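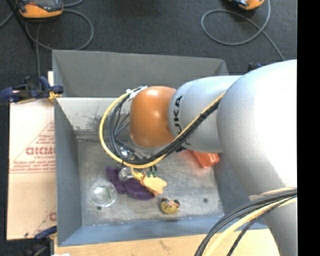

August, posted by benmontbench
Filed under: Robots, Data, Work notes

We closed out the summer grasping set on Tuesday. The final count is 3,706 attempts recorded and 3,664 kept, collected over 11 sessions. I said I would write up how we did it when it was finished, so these are my notes.

The project is called Nulotum. The goal is a model that looks at a bin with a few loose objects in it and picks a place to grab. We are not trying to recognize the objects. The model gets a picture of the bin, proposes a grasp, and should do a decent job with things it has never been shown. For that it needs a lot of examples, including a lot of bad ones.

Each attempt goes the same way. An image of the bin is saved, a grasp point is chosen, the arm goes down, the gripper closes, the arm comes up. Then we record whether something came up with it. If it did, the object is dropped back into the bin from a little above the floor so that it lands in a new position. Then the next attempt starts. One full cycle takes 30 seconds when nothing goes wrong, and I budgeted the sessions on that number. I should have budgeted on a bigger one. Stopping to look at a cable or put an object back in the bin takes a couple of minutes each time, and a short stop tends to become a long one.

The grasp points came from three places. In the first sessions they were close to random, anywhere on the bin floor where there seemed to be an object. That gives you mostly misses. In the middle sessions I chose a lot of them by hand, clicking on the image. For the last few we used an early version of the model and let it pick, with some random ones mixed in so it wouldn't keep repeating its favorite grasp. It was very fond of grabbing things by a corner.

The objects are mostly small toys, and I like toys for this. They are cheap, the shapes are awkward, and they survive being dropped. Lumpy shapes are useful because there is usually one good way to hold them and several bad ones. Clear plastic is a different problem. The image of a clear cup is mostly an image of the bin behind it, and the model's early guesses on transparent things were poor. I kept putting them in anyway. If they aren't in the training set they will be in the first demo.

We changed the mix between sessions and sometimes in the middle of one. Too many objects and everything is touching everything else. Too few and the arm spends its time on one item in the middle of the floor, which it learns quickly and doesn't need more of. Objects against a wall are the ones I'd collect more of next time. The gripper has to come in close to the metal, and a lot of my hand-picked grasps there were too cautious to get hold of anything.

Labels are where most of my evenings went. The logging script, Yap, writes one line per attempt and guesses success from how far the gripper closed. That works for thick objects. With thin parts the gripper closes nearly all the way whether or not it is holding something, so the guess is a coin toss. I went back through the after images and corrected those by eye. It was dull work, but the numbers from training on the corrected labels were clearly better, so I'd do it again.

The 42 attempts we threw out were mostly logging failures - a missing image, or two attempts written under one number. A handful were mine, where I had a hand in the bin when the picture was taken. I kept the failed grasps, all of them. Someone on the Jenden team asked if we could filter those out to make the set smaller, and the answer is no. A miss is as much an example as a pick.

A few settings I'd change. I would fix the lighting before the first session instead of after the fourth. I would save the images before and after at full size, because I shrank the early ones to save disk space and regret it. And I would write down the object list at the start of every session, on paper if necessary, since I've now spent most of a day working out which toys were in which batch.

Training on the full set starts this week. The held-out objects are in a box on the shelf with tape over the lid so they don't wander into the bin before testing.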